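Dunkles Frotteetuch fusselt auf weißer Platte, wohin mit dem Kram nach dem Abwasch?

Haushalt & Küche - Ordnung und Pflege

Nuanchan Thaweesak
Hallo zusammen, kurze Frage, muss gleich los. Wir haben in der Küche keine richtige Abtropffläche, deshalb liegt auf dem Holztisch eine große weiße Platte, darauf ein schwarzes Abtropfgestell aus Draht. Darunter oder daneben immer ein Tuch. Seit Mai so ein dunkelgraues, ganz flauschiges von Rerkley, 4 Stück im Pack. Saugt super, aber fusselt wie verrückt, auf der weißen Platte sieht man jedes Haar.
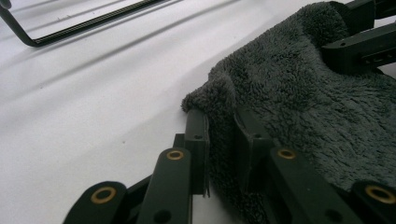
Schon zweimal bei 40 Grad gewaschen, wird nicht besser. Weichspüler hab ich weggelassen. Und zweites Problem: das Tuch wird nie richtig trocken, wenn es so zusammengeknüllt neben dem Gestell liegt, abends riecht es dann. Aufhängen geht schlecht, kein Haken in der Nähe. Was nehmt ihr da? Doch lieber Mikrofaser glatt? Oder Matte?

Kipchumba Mosoti
Kenn ich. Das Fusseln hört auf, dauert aber. Bei mir nach der fünften Wäsche erst. Was geholfen hat:
- allein waschen, nicht mit Baumwolle zusammen, die hängt sich sonst rein
- 60 Grad wenn das Etikett es hergibt
- danach ordentlich ausschütteln, draussen
- einmal in den Trockner auf niedrig, das Flusensieb war danach voll

Zum Geruch - nicht liegen lassen. Flach übers Gestell legen wenn das Geschirr weg ist, nicht knüllen. Luft muss von beiden Seiten ran. Und die Platte drunter trocken wischen, da steht sonst das Wasser und du merkst es nicht. Zwei Tücher im Wechsel reichen dicke, die anderen beiden kannst du fürs Bad nehmen.

Oduor Kaijage
wegschmeissen, glatte nehmen. fertig

Fengying Xia
Wegschmeißen würd ich nicht, die sind zum Polieren noch gut. Fürs Geschirr aber eher Waffelpikee, das trocknet viel schneller und fusselt fast nicht.

Kleinkram räum ich bei mir immer komplett von der Platte, bevor gespült wird. Hatte früher alles mögliche daneben liegen, Schlüssel, Ladekabel, Stofftäschchen, und das wurde dann halt mit nass. Stoff zieht das Wasser richtig hoch. Jetzt kommt sowas erst wieder drauf wenn alles abgewischt ist, und dann mit Abstand nach vorne, das Gestell bleibt hinten.

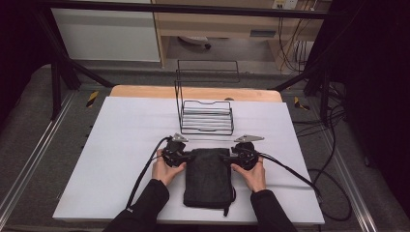
Schwarzes Täschchen vorne auf der Platte, Abtropfgestell dahinter

Wegen Haken: gibt welche zum Kleben, die von Bama halten bei mir seit letztem Jahr an der Fliese. Vorher entfetten, sonst fallen sie nach 2 Tagen ab. Das Tuch dann an einer Ecke auhängen, nicht doppelt gelegt. Und falls es trotzdem mieft, Schuss Essig ins Weichspülerfach, den Geruch davon merkt man nach dem Trocknen nicht mehr.

Nuanchan Thaweesak
Danke euch! Probier erst mal das mit dem Trockner und die Klebehaken. Fürs Geschirr hol ich dann Waffelpikee - meld mich obs was gebracht hat.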